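Ticket 508: Demo table, right arm lets go early when visitors are close
Opened by: Ifor Gwilliam
Site: Wogan hall, Beltden
Area: Open day, flower sorting demonstration
Status: Closed, with one follow-up

Original report

Hello all, and thank you again for such a good-natured day. I know everyone is tired, so I'll try to get this down while I still remember it properly, and you'll forgive me if I wander a little.

The flower table was by far the busiest spot in the hall from the minute the doors opened. The first two groups went beautifully. The right arm picked a rose, lifted it, turned it so the children at the front could see, and set it down again, and there was a lovely little gasp every time. Then the third group came in, which was the big one from Pumska with all the grandparents, and the right arm began letting go too soon. It would close on a rose, start the lift, and open again before it had gone any height at all. The rose dropped back on the pile and the arm carried on through the rest of its routine holding nothing, as polite as you please.

It did this on and off for the rest of the morning. The left arm, working on the blue flowers, never missed once. No alarms on the screen, no red light, nothing in the message window except the usual "cycle complete." I restarted the routine twice and it behaved for a while each time, and then went back to its tricks.

What I'd like is for somebody to tell me whether it's safe to run again for the school visit, and whether I did something wrong when I set up the table.

Ifor

Reply from Juseser support desk

Hi Ifor, what a nice report to read, and no, it doesn't sound like you did anything terrible! Early release with no alarm nearly always comes down to one of the following, so could you work through them in this order and write down what you find after each one?

1. Check the grip force setting for the right arm. It should read 300 on the demo profile. If somebody loaded the workshop profile it will read 254, and that is too gentle for anything with a slippery stem.
2. Look at the grip check option. When it is on, the gripper measures how far it closed and opens again if it thinks it has missed. Tell us whether it's on or off.
3. Wipe the inside faces of the fingers with a dry cloth.
4. Run ten picks with no visitors near the table, then ten with people standing where they stood on the day.
5. Send us the saved log from the morning session.

Please keep the stop button within reach while you do all this, and leave the left arm parked.

Ifor's notes, step by step

Step 1. The force reads 300, so the right profile was loaded. I was half hoping it would be the other one, because that would have been such an easy fix.

Step 2. Grip check is on. I didn't know it existed, to be truthful. I've found it now, under the second tab, below the speed slider.

Step 3. Fingers wiped. There was a bit of green fluff on the cloth and not much else.

Step 4. Ten out of ten with the hall empty. Then I borrowed as many people as I could find from the kitchen and had them lean in over the rope the way the grandparents did, and it was still ten out of ten. So the title of this ticket is wrong and I'm sorry for blaming the visitors. I'd leave it as it is, though, so that people can find it again.

Step 5. Log sent.

Reply from Juseser support desk

Thank you, that is wonderfully thorough. The log tells us quite a lot. Every early release has the same note beside it, "closed width below minimum." In other words, the gripper shut further than it expected to, decided it had missed the flower, and opened. It hadn't missed. It had taken hold of something thinner than the routine was taught with. Do you remember where on the flower it was taught to grip, and how the roses were laid out by the time the third group arrived?

Ifor's answer 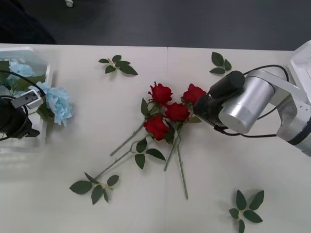

The teaching was done on a rose held by the full part of the head, with the flowers set side by side and well apart, and I'd clean forgotten that until you asked. By the third group they had all ended up in a heap, because visitors kept asking if they could put one back themselves and I kept saying yes. With four of them piled like that, blooms together and stems fanned out, the right gripper comes in and clamps just beneath the bloom, where there is much less to close on. There are also three leaf sprigs off on their own on the table, and I'd like to know if one of those between the fingers could confuse the measurement too. The left side has its flowers in the clear box, and those blue heads are big, so I suppose it always has plenty to get hold of.

Reply from Juseser support desk

Yes, that fits very well. Gripping low under the head gives a smaller width than the routine was taught, and whether it passes the check depends on how each rose happens to be lying. That explains the on-and-off part. Restarting only seemed to help. As for the sprigs, a leaf between the fingers would change the reading a little, so do clear any off the table between groups.

Two changes, please. Lower the minimum width by 2 on the right arm, and teach one extra pick at the lower grip point. Leave grip check on, as you'll be glad of it when the arm really does miss.

Ifor's closing note

Both done on July 31, 2023, with the roses heaped up as untidily as I could manage. I ran the full routine from start to finish, over and over, until the kitchen people wanted their lunch, and it didn't let go early once. I then took all the roses away and ran it on the bare table, and it opened and went back to its start position as it should.

Visitors are still welcome to put a flower back. I've written on the card by the rope that sprigs go in the tray underneath, and the tray is labeled.

Follow-up still open: the message window should say when grip check has opened the gripper, in place of just "cycle complete." Juseser has this on its list. I'll leave my phone number with the desk in case they'd like to try it out on our table.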